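Who Tells a Robot What It Can't Do?

Robots, Rules and One Sock on the Table
By Corinne Obi
For readers 8 and up

You have rules. No running by the pool. No phones at dinner. No putting the cat in the laundry basket, even if the cat climbed in first and you were only moving it.

Robots have rules too. A robot, however, will never roll its eyes at one. It also won't follow one unless a person has built that rule into the machine, or into the room, or into the heads of the people who work there. So when grown-ups talk about "robot safety," most of the talking is about people.

Let's look at how it works.

What is a standard?

A standard is a very long, very serious set of instructions that lots of experts have agreed on. There are standards for bike helmets, for electrical plugs and for the slides at the playground. They are why your lamp plugs into the wall at home and also at your grandma's.

There are standards for robots, too. They cover things like how a robot should stop, who should be able to stop it, and how hard a machine is allowed to bump into a person if they are working close together. People have measured this. Somebody's job was to work out how much of a squeeze counts as too much squeeze. I hope they got a good lunch.

Standards are written in a language that looks like English but puts you to sleep. So most workshops also write their own short list, in ordinary words, and stick it up where everyone can read it. We borrowed a list from a small robot workshop called Pratum, where the people are teaching robot arms to do chores. Évan Deschamps wrote it. The first version had 50 rules and no one got to the end of it. The new one has 8.

The Pratum list

1. Know where the stop button is before you switch anything on.
2. One person is in charge of the stop button. Say out loud who it is.
3. Keep your hands out of the robot's reach while it is moving.
4. Tie back long hair. Tuck in strings, scarves and badges.
5. Cables go where feet and elbows don't.
6. New jobs are done slowly first.
7. If something looks odd, stop. You won't get in trouble for stopping.
8. Write down what happened, even if it was embarrassing.

Some of these are easy to understand. Some need a bit more.

Where can it reach?

Stand up and stretch your arms out. Now turn all the way around without moving your feet. Everything your fingers could touch is inside your reach. (If you just knocked over a glass of water, you've learned this lesson faster than the other readers.)

A robot arm has a reach as well. Engineers call it the work envelope, though you can't mail anything in it. Before a robot starts a job, the people nearby need to know how far the envelope goes, including up high and off to the sides. With two arms there are two envelopes, and they often overlap. That means the arms have to stay out of each other's way as well as out of yours.

Some workshops paint a line on the floor. Others put up a fence, or use a sensor that notices when someone steps too close. Which one you need depends on how big, fast and strong the robot is. A giant arm that lifts car doors gets a fence. A smaller one that handles laundry may not need one, but it still gets rules.

Yes, laundry. Socks are a good test. They're floppy, they never land the same way twice, and if a robot drops one, the sock doesn't mind.

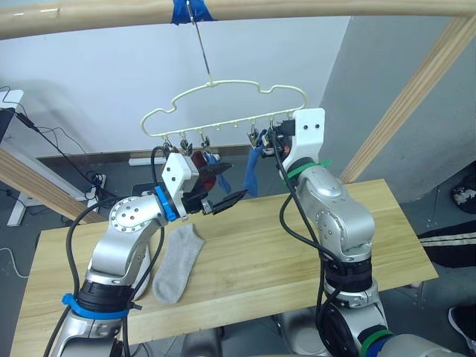

Two arms, one hanger with clips, and a gray sock lying on the table between them. The clips are small, and so are the jobs that go with them.

Why are clips so tricky?

Hanging a sock takes you a couple of seconds and no thought at all. A robot has to find the clip, squeeze it enough to open it, get the sock in the right spot and let go. Too little squeeze and nothing opens. Too much and something could bend or break.

Grip is one of the things good practice cares about most. A gripper is the part of a robot that holds things, like a hand that was designed by someone in a hurry. Its fingers close on whatever is between them. It doesn't automatically know the difference between a sock and your thumb.

This is why rule 3 is rule 3. When a sock falls down at the wrong moment, you will badly want to reach in and fix it. Everyone does. The proper way is to stop the robot, check that it has stopped, and then pick up the sock. It takes longer, and you'll feel silly doing it for a sock. Do it anyway.

The stop button

Lots of robots have an emergency stop. It's usually big, red and shaped like a mushroom, so you can smack it with your whole hand without aiming. You should be able to get to it quickly from where you're standing. If there's a backpack hanging on it, someone needs to have a word with the owner of the backpack.

Pressing it should make the robot stop. Letting it go again should NOT make the robot start. A person has to choose to start it, on purpose, after having a look around. That's a real rule in real factories, and a smart one. Imagine if your little brother's toy drum set worked that way.

A stop button also has to be tested. At Pratum they press it every morning before work, and then tick a box on a sheet of paper. Évan says there are 234 ticks on the sheets so far and one drawing of a duck.

The boring rule about cables

Robots need power, and many of them get it through wires. Wires can get pulled, pinched, or wrapped around an elbow (robot or human). People can trip on them, and a tripping person grabs the nearest thing, and you don't want the nearest thing to be a robot.

So the cables that run along an arm need enough slack to let it bend, but not so much that they catch on something. The ones on the floor should be kept away from where people walk. It's the least exciting job in robotics and it never stays finished, a lot like your bedroom.

Go slow, then less slow

When people try a new job with a robot, they run it at a crawl first. A slow mistake gives you time to see it coming. If the slow version goes well a few times, they turn up the speed a bit and watch again.

It's rather dull to watch. At a workshop visit last May, I saw an arm take so long to approach a sock that I ate a whole granola bar, standing well behind the line, where crumbs are allowed.

Writing it down

Rule 8 is the one people skip. When something goes wrong but nobody gets hurt, it's called a near miss. It's tempting to say "phew" and forget it. But a near miss is a free warning, and the next person can only use it if you wrote it down. What was the robot doing? Where were you standing? What did you change afterward?

You can be honest and still be brief. One note in the Pratum book reads, in full: "Leaned over table to look. Should not have. Moved stool back."

Try it at home

You need 2 people, a table, a sock and a clothespin.

One of you is the robot. The other is the operator. The robot keeps its feet still, closes its eyes and may only do exactly what the operator says: "Left hand forward. Stop. Down. Close fingers." Try to get the sock clipped to the back of a chair.

Before you begin, agree on a stop word. When the operator says it, the robot freezes and stays frozen until it hears "start." Go slowly on the first try.

Then swap places and write your own list of rules. Keep it short enough that a person would read it. If you find you need a rule that says "the robot may not tickle the operator," put it in. Plenty of rules got written because somebody did the thing first.

Words to know

Emergency stop: a button that stops a machine fast.
Gripper: the part of a robot that grabs and holds.
Near miss: something that almost went wrong.
Operator: the person running the robot.
Standard: a set of rules that many experts have agreed to use.
Work envelope: all the space a robot can reach.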